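How I Make Watermelon Granita Without a Machine

I started making granita the summer our freezer was too full for an ice cream bowl, and I've never gone back. You need a shallow metal pan, a fork and an afternoon when you're home anyway.

Get a seedless watermelon if you can. You want about 2 pounds of red flesh for 6 small servings, plus the juice of a lime, a third of a cup of sugar and a pinch of salt. Taste the melon first - a really sweet one needs half that sugar, maybe less.

Cut the flesh into chunks and trim off anything pale near the rind (it tastes like cucumber, and I love cucumber, but no). Blend everything until it's smooth, then let it sit for ten minutes so the foam settles. I used to strain mine through a sieve. My neighbor Fedir told me to quit bothering and he was right, the pulp gives it a nicer texture!

Pour it into the pan, no deeper than an inch, and slide it onto a flat shelf in the freezer. Set a timer for 45 minutes.
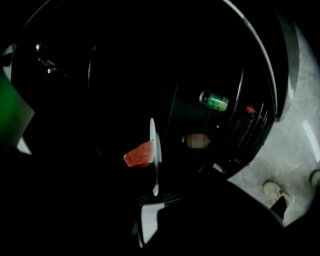
When the timer goes, the edges should be slushy. Scrape them into the middle with the fork, mash any lumps and put the pan back. Do that every half hour until you've got fluffy red crystals all the way through, usually three hours or so in my freezer.

If you forget and it freezes solid, leave it on the counter for ten minutes and scrape hard. It keeps for a week with a lid on, and it's great with a little chopped mint.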